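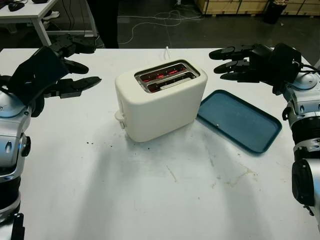
*Cream two-slice, both slots lit, blue tray on the right*

Subject: Re: [kitchen-things] Toaster heating on one side only

On the list, Agnese Laur wrote:

> I have a two-slice toaster that browns one face of the bread and leaves
> the other nearly white. It's the same in both slots. I've cleaned the
> crumbs out and tried a different outlet. Is this a dead element, or is it
> the bread? I would like to keep it if I can, as it fits the shelf in
> the Trirnden flat and most of the newer ones don't.

Agnese,

Run it with no bread in it and look down into the slots from a little above, with the kitchen light turned down if you can. Give it a minute. Working coils show orange-red, and you should see that in both slots, as in the photo. Check the wall on each side of the bread. The inner walls are shiny metal and they throw the color back, so a dead side can look lit when it's only reflecting the other one. Move your head a bit and look straight at the wires.

If one side stays dark in both slots, I'd suspect the wiring or a connection. Two separate elements failing together is less likely. I would not open it up unless you know what you're doing with mains appliances. Ask at Okafor, the repair counter near the station. They charged me 32 to look at a Gadona kettle in November and took that off the bill when I had it fixed.

If everything glows, try a different loaf before you spend anything. Thin slices lean against one guide and come out uneven. Turn the slice around halfway through and see whether the pale face catches up.

On crumbs: unplug it, let it cool completely, then tip it over a tray with a raised rim. A flat board lets them roll onto the counter. Don't put a knife or a fork down the slots, even with the cord out, as the wires bend easily.

Let the list know which side is dark, if any. Someone asked about spare levers for the Drelesix last month and I still have 2 in a drawer, if they're reading.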